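3.2. Participación y tomas de posesión en municipios pequeños

La toma de posesión de una alcaldía se ha estudiado sobre todo en capitales. Discurso inaugural, juramento, composición del público, cobertura de prensa. Para los municipios de menos de 1.000 habitantes casi nada, y lo poco que hay se apoya en actas. El acta recoge la fórmula de juramento y el reparto de concejalías - no recoge quién se quedó de pie al fondo ni cuánto duró el turno de palabra.

Trabajamos con tres municipios: Grenari, Riria y Amadi. Los tres cambiaron de alcaldía en el mismo ciclo. En Grenari, relevo dentro del mismo partido. En Riria, lista independiente tras varios mandatos de mayoría absoluta. En Amadi, pacto de última hora entre dos grupos que en campaña no se hablaban. La comparación es desigual y lo sabemos; el objetivo de esta sección es fijar categorías, la generalización se deja para el apartado 5.

Fuentes: actas del pleno, boletines municipales, grabaciones de audio del turno de ruegos y preguntas, y un cuestionario en papel. Se repartieron 800 cuestionarios entre los tres municipios y se recuperaron 367 válidos. Los incompletos se descartaron solo cuando faltaba el bloque B (asistencia). La tasa de respuesta es peor en Amadi, donde el reparto coincidió con las fiestas de septiembre y hubo que hacer una segunda vuelta por las tardes.

La codificación de las intervenciones se hizo con la plantilla Flusgate en su versión corta. Tres campos: quién habla, a quién se dirige, qué pide. El cuarto campo previsto (tono) se abandonó pronto, el acuerdo entre codificadores era demasiado bajo. Las intervenciones colectivas - asociaciones, peñas, comunidades de regantes - cuentan como una sola aunque hablen dos personas.

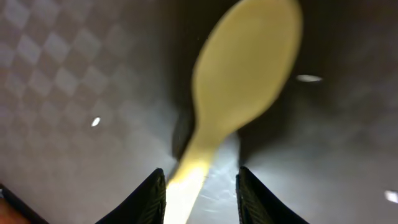

Figura 4. Cuchara de color amarillo pálido, vista de cerca.

Primer resultado. El momento de mayor asistencia declarada no es el juramento, es lo que viene después. En Riria la diferencia es clara: quienes dicen haber acudido al acto formal son menos que quienes dicen haber estado en la plaza una hora más tarde. En Grenari las dos cifras casi se igualan. En Amadi el orden se invierte, probablemente por la incertidumbre del pacto: la votación se seguía como un recuento, y mucha gente se marchó a casa en cuanto se supo el resultado.

Segundo. Las peticiones concretas aparecen antes de lo que suponía la literatura. Esperábamos un primer pleno ceremonial, sin demandas. Los audios dicen otra cosa. En Grenari, la primera intervención vecinal tras el juramento pide el arreglo de un camino; en Riria, el horario del consultorio. El periodo de gracia de los nuevos gobiernos locales, si existe, dura poco en esta escala. Queda por ver si es efecto del tamaño o de la proximidad personal entre vecino y alcalde, que en nuestros datos van juntos y no se pueden separar.

Tercero, más débil. El tipo de relevo parece influir en a quién se dirigen las preguntas. Con continuidad de partido (Grenari) se interpela al alcalde por su nombre de pila. Con ruptura (Riria) se interpela al "ayuntamiento", en abstracto. Amadi queda en medio: unas preguntas van a un socio y otras al otro, segun la concejalía que se supone que tendrá.

Limitaciones. El cuestionario se pasó después de los hechos, hay sesgo de recuerdo. La asistencia declarada suele ser superior a la real y no tenemos recuento independiente. Los audios de Amadi tienen cortes. El umbral de 1.000 habitantes es administrativo, no sociológico - un municipio algo mayor con varias pedanías puede comportarse igual que los nuestros. Por ultimo, no se controló la edad en el bloque B, error de diseño que se corrige en la segunda oleada.

La sección siguiente retoma la categoría de interpelación abstracta y la aplica a los plenos ordinarios del primer año.

Comentarios (3)

lector_pleno
Muy de acuerdo con lo del periodo de gracia. En mi pueblo duró lo que tardó el alcalde en sentarse.

M. R.
¿Está disponible el cuestionario? Me interesa el bloque B para un trabajo de grado.

vecina de Riria
Lo del consultorio sigue igual, por si hacen segunda oleada.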